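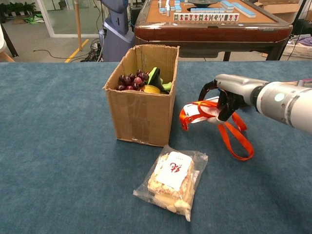
第5章 連続ドラマの脚本を共同で執筆する

この章では、Tarskaで連続ドラマのプロジェクトを作成し、複数の脚本家と編集担当者が同じ原稿を扱えるようにする手順を説明します。単発作品を一人で執筆する場合は、この章の設定は不要です。

5.1 作業を始める前に

共同執筆を利用するには、参加者全員がTarskaのアカウントを持っている必要があります。アカウントの作成方法は第2章を参照してください。プロジェクトを作成した人が自動的に「管理者」になります。管理者はあとから変更できますが、同時に二人以上を指定することはできません。

注意:旧形式(拡張子 .tsk)の原稿を読み込むと、新形式に変換されます。変換後の原稿は旧バージョンでは開けません。変換の前に、元のファイルの複製を別の場所に保存してください。

5.2 シリーズを作成する

1. 起動画面で「新規」を選び、「シリーズ」をクリックします。
2. 作品名を入力します。仮題でもかまいません。作品名は表紙と各ページのヘッダーに反映されます。
3. 「話数」に全体の話数を入力します。初期値は9です。制作途中で話数が変わったときは、「シリーズ設定」で修正してください。
4. 「書式」から縦書きまたは横書きを選びます。縦書きを選ぶと、ト書きと台詞の字下げが自動的に設定されます。
5. 「作成」をクリックします。画面左側に話ごとのフォルダーが表示されます。

メモ:話数を減らしても、該当する話の原稿は削除されません。「保留」フォルダーに移動します。

5.3 参加者を招待する

1. 「共有」メニューから「参加者」を開きます。
2. 「追加」をクリックし、相手のメールアドレスを入力します。
3. 役割を選びます。選べる役割は次のとおりです。

執筆:割り当てられた話の本文を編集できます。
編集:すべての話にコメントと修正案を付けられます。本文を直接書き換えることはできません。
閲覧:確定した稿だけを読むことができます。

4. 「執筆」を選んだ場合は、担当する話にチェックを入れます。
5. 「招待を送信」をクリックします。

招待の有効期限は16日です。期限を過ぎると参加者名が灰色になります。その場合は名前を選び、「再送」をクリックしてください。

参加者の表示名は、コメント欄と改稿履歴に使われます。筆名で参加する場合は、招待を承認する画面で表示名を変更できます。たとえばアカウント名が「Elin Jenkins」の方が表示名を「E・ジェンキンス」にすると、以後の履歴には後者だけが残ります。クレジット表記はこれとは別の項目です(5.6を参照)。

5.4 登場人物表を共有する

登場人物表は、シリーズ全体で一つだけ作成します。話ごとに別の表を作ると、人物名の表記が統一されず、検索や集計が正しく行われません。

1. 「資料」タブの「登場人物」を開きます。
2. 「人物を追加」をクリックし、役名を入力します。
3. 必要に応じて、年齢、職業、初登場の話、ほかの人物との関係を入力します。
4. ネタバレを避けたい項目には「秘匿」を設定します。秘匿にした項目は、「閲覧」の参加者には表示されません。

本文で役名を入力すると、候補が表示されます。候補から選んだ役名は人物表と連動し、表で名前を変更すると、全話の台詞の見出しが一度に置き換わります。

注意:置き換わるのは台詞の見出しだけです。ト書きや台詞の中に書かれた名前は変更されません。「検索と置換」で一つずつ確認してください。愛称や偽名で呼ばれる人物がいる作品では、「すべて置換」を使わないことをお勧めします。

5.5 修正案を確認する

編集担当者が付けた修正案は、本文の右側に表示されます。

1. 「校閲」タブを開き、「次の修正案」をクリックします。
2. 内容を確認し、「採用」「不採用」「保留」のいずれかを選びます。
3. 返信がある場合は、修正案の下の欄に入力します。
4. すべて確認したら「稿を確定」をクリックします。

保留の修正案が残っている場合も、稿は確定できます。保留分は次の稿に引き継がれます。不採用にした修正案は「履歴」から呼び出せます。

稿を確定すると、印刷用の改稿ページに色が付きます。色の順序は「シリーズ設定」の「改稿色」で変更できます。撮影台本として配付したあとに順序を変えると、手元の台本と色が合わなくなります。配付後は変更しないでください。

5.6 クレジットを入力する

1. 「シリーズ設定」の「クレジット」を開きます。
2. 話を選び、「脚本」「脚本協力」「編集」の各欄に氏名を入力します。
3. 氏名の順序を変えるには、左端のつまみを上下に動かします。
4. 「表紙に反映」をクリックします。

連名の区切りには、初期設定では中黒が使われます。氏名そのものに中黒を含む場合は、区切りを「改行」に変更してください。

5.7 困ったときは

「この場面は編集中です」と表示される
ほかの参加者が同じ場面を開いています。相手が場面を閉じると編集できるようになります。管理者は「共有」メニューの「ロックを解除」で強制的に解除できますが、相手の保存していない変更は失われます。

柱の番号が重複する
場面を別の話から貼り付けたときに起こります。「書式」メニューから「柱番号を振り直す」を実行してください。番号を固定したあとの台本では、この操作は使えません。追加した場面には枝番を付けます。

招待した相手に原稿が見えない
役割が「閲覧」で、確定した稿がまだない可能性があります。役割を変更するか、稿を確定してから、相手に画面を再読み込みしてもらってください。

印刷と電子書き出しの手順は、次の章で説明します。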